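Teaching a robot to pick fruit, one berry at a time

Visitors to the Kirnness workshop open day on March 3, 2024 were given a job most of us could do in our sleep, which was moving blueberries and leaves with a finger and thumb. The catch - and it was a lovely one to watch people discover - was that the finger and thumb belonged to a robot, and all the moving had to be done by remote control.

The open day was put on by Drellen, a small firm that has been working since February on teaching a gripper to handle soft and fiddly things. Somebody steers it through the task by hand, over and over, and the recordings are then used to help it learn the movements for itself.

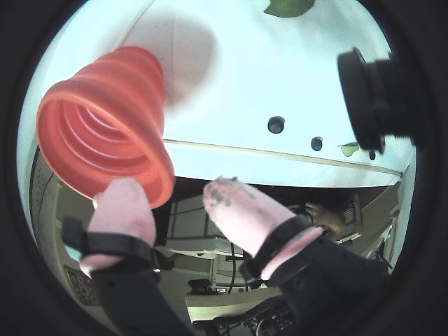
Soft fingers and steady hands

Fabian Eder, who looked after the controls for most of the day, was endlessly patient with newcomers. He told them to forget about speed and simply get used to how far the fingers travel when you squeeze. "People grip the handle as if it might run away," he said. "Give them a few minutes and their shoulders come down, and then the robot's movements get much nicer too."

The berries, perhaps surprisingly, were the popular choice, but it was the leaves that started the longest conversations.

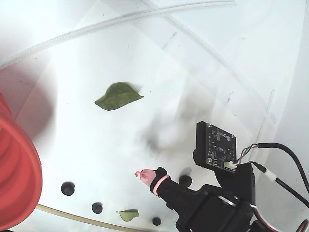 Sowmya Fernandes, a retired florist who had only popped in to get out of the rain, stayed for most of the afternoon and had plenty of good advice on the subject. A leaf that lies flat gives you very little to get hold of, she explained, and with her own hands she would slide it a little until an edge lifted. She was soon at the controls trying just that, with a growing crowd behind her (and a fair bit of cheering, it must be said).
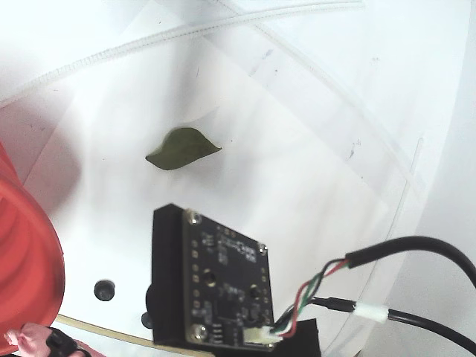 A single leaf on the white work surface at Kirnness.

The team has 368 recordings so far and would like to reach 600 before the first proper round of training. Visitors added 28 on the day, and Fabian was keen to point out that the clumsy ones are kept as well, because it helps to know what a fumble looks like.

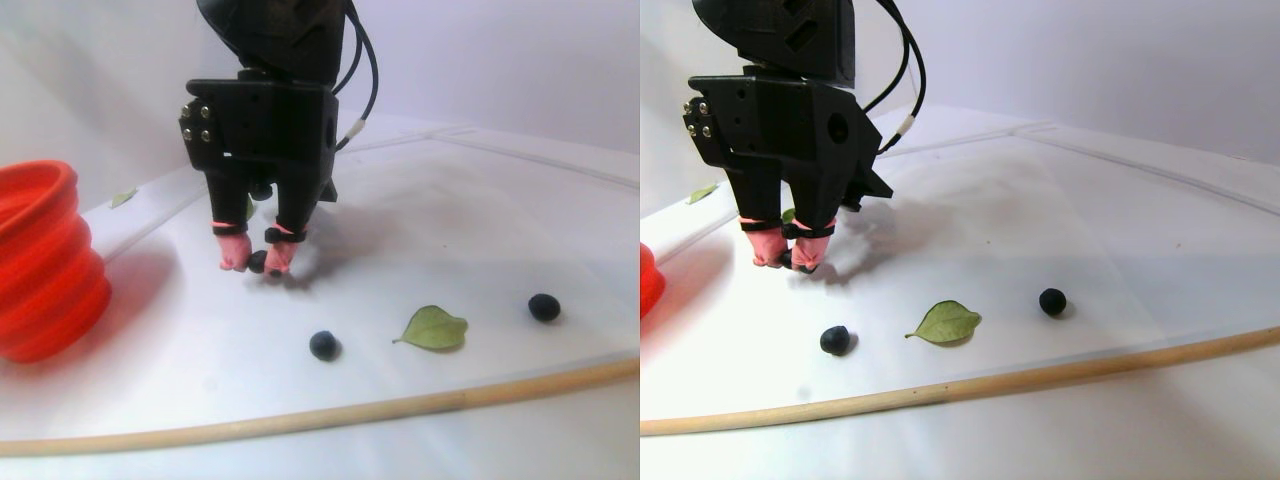
Senyo Essien, who runs the project, hopes that this kind of work will one day be useful to small growers and packing sheds, although he was careful not to promise anything too soon. For now he is just pleased that so many people wanted a turn, and that they asked such thoughtful questions while they waited for it.

Another open day is planned, with places for 50 people, and those who would like to come can leave their name at the workshop desk. Children are welcome with an adult, and there will be tea.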